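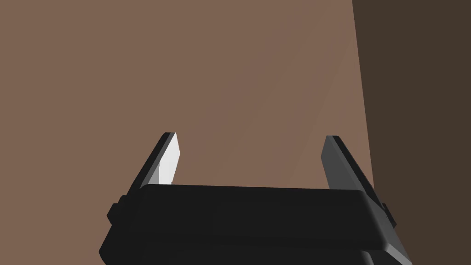 The Ferry Town That Kept Its Timetable

22/05/2021

The first boat out of Brematon leaves while the streetlights are still on. It is a flat, wide vessel with a ramp at each end, and it crosses the Flonau in less time than it takes to drink a cup of coffee from the stand by the ticket window. On the far side is Nurkcombe, which has a bakery, a lumber yard, a clinic and one street that runs uphill to the school. There is no bridge. The nearest one is far enough upstream that most people in both towns have gone years without using it.

Plenty of river towns had a ferry once. In most of them it stopped when the bridge opened, and what remains is a street called Ferry Road that ends at a guardrail. Brematon and Nurkcombe were supposed to get a bridge too. It was surveyed twice, and the second survey got as far as painted stakes in the ground on the Nurkcombe side. Then the money went to a highway project and the stakes were pulled up by somebody who wanted the field back for hay. The ferry went on running, as it had been doing the whole time.

What makes it unusual is how little the timetable has changed. The oldest copy in the Brematon library is a card printed for passengers to keep in a coat pocket. It shows a boat at the start of the mill shift, a boat at the end of it, and regular crossings between. The mill closed long ago. The boat at the start of the shift still goes, and it is still the fullest one of the day.

A boat for the early crowd

The passengers on that first crossing are mostly going to work. Nurses from the Brematon side go over to the clinic. People from Nurkcombe come back the other way on the return trip to catch the bus that leaves from the top of the landing. A few people bring bicycles. Cars are loaded down the middle in two lanes and foot passengers stand along the rails or sit in the cabin, which has wooden benches and a heater that is either off or very hot.

People on the early boat don't talk much. They tend to take the same seats, and a stranger who sits in the wrong spot will be left alone there, but will probably notice a few looks. By the middle of the morning the mood is different. That is when parents with strollers cross, along with delivery vans and retired people going over for bread. The Nurkcombe bakery does a heavy rye loaf that sells out by lunch, and on any crossing back to Brematon there are usually a few paper bags on laps.

The fare is paid on the Brematon side only, in both directions at once. Visitors find this confusing. The reasoning is that anyone who goes over will have to come back, and anyone who starts in Nurkcombe and never returns has been given a free ride out of town. The rule goes back to a time when the Nurkcombe landing had no building to keep a cash box in. It has a building now, but the rule has stayed.

What it costs to run

The ferry carries 367 cars on a normal weekday, a figure painted on a board in the ticket office and updated each year. Fares cover the fuel and part of the wages. The rest comes from the two towns, which split it by a formula that gets argued over every December when the budgets are set. Brematon has more people and says it pays too much. Nurkcombe says it would be the one cut off if the service ended, but that Brematon's shops would feel it too. Both statements are true and have been made in nearly the same words for as long as there have been minutes to write them down in.

Twice there have been serious proposals to cut the late boat. It leaves Nurkcombe well after dark and on many nights it carries fewer people than crew. The case against it is easy to make on paper. The case for it came out at a public meeting where people stood up and described what they used it for: a second job, a choir practice, a mother in a nursing home who was at her best in the evening. The late boat was kept. After the second proposal the towns agreed to leave it alone unless the fuel bill doubled.

The boat itself is the third to work the crossing. The first was pulled by a cable and could not run when the river was high. The second had an engine, and a whistle that older residents can still imitate. The present one was bought used from an operator on a lake and had to be cut down at the bow to fit the landings. The cut is easy to find if you look for it, because the steel on one side of the seam is thicker and holds paint better than the other.

High water and ice

The river decides how many days a year the boat does not run. Spring is the worst time. Snow melt brings the level up over the lower part of the ramp, and it also brings trees, some of them with the roots still on. The crew watch for these from the wheelhouse and will hold the boat at the landing until a big one has gone by. In a bad week the service stops altogether and the school in Nurkcombe takes in any Brematon teachers who got stuck, which has happened often enough that there are cots in a storeroom behind the gym.

Ice is less of a problem than it used to be. Old photographs in the library show people walking across, and one shows a horse and sled. In recent winters the Flonau has frozen along the edges and stayed open in the middle. The boat breaks the thin ice at the landings with its own weight. The sound carries up the hill on a still morning, and in Nurkcombe some people use it as an alarm clock.

Fog stops the boat more often than ice. There is radar on board, and the crossing is short, but freight barges come down the same channel and they can't stop quickly. The rule is that if the crew can't see the far landing light, the boat waits. Passengers have learned to check for it from their own windows. On the Brematon side, if you can see the light from the church steps, you will probably make it to work on time.

The landings

Most of the life around the ferry happens at the two ends. In Brematon the landing has the ticket window, the coffee stand, a rack for bicycles and a store called Kuo that sells fishing line, batteries, umbrellas and postcards. It opens for the first boat and closes after the last. The postcards are of the second boat, the one with the whistle. A new set was printed a few years ago with the present boat on it, and the store still sells more of the old ones.

The Nurkcombe landing is quieter. There is a shelter, a bench and a notice board. The board is glassed in and locked, and getting something posted on it means asking at the bakery for the key. It carries the usual things — a lost cat, a used piano, the hours of the dump — and a copy of the timetable that someone has covered in clear tape against the damp.

Two years ago the towns paid for new planks on the walkway there, and sold the old ones to raise money for the shelter roof. The sale brought in 3,000 dollars, more than anyone had planned for. Pieces of the walkway are now shelves and garden benches on both sides of the river. One stretch of it is a bar top in a restaurant in Brematon, with the bolt holes filled in and the marks of bicycle tires still showing in the grain.

If you go

The crossing is a good reason to spend a day in the area, and it doesn't require much planning. Foot passengers can walk on without a reservation. Cars should line up early on holiday weekends, when the line can reach the second traffic light. Bring something warm even in summer, as the wind on the water is stronger than it looks from the landing.

The best seat is outside on the upstream rail, on the left as you leave Brematon. The bakery is 100 yards up the hill on the Nurkcombe side, past the lumber yard. Get there before lunch if you want the rye. The last boat back is posted at both landings, and it leaves on time.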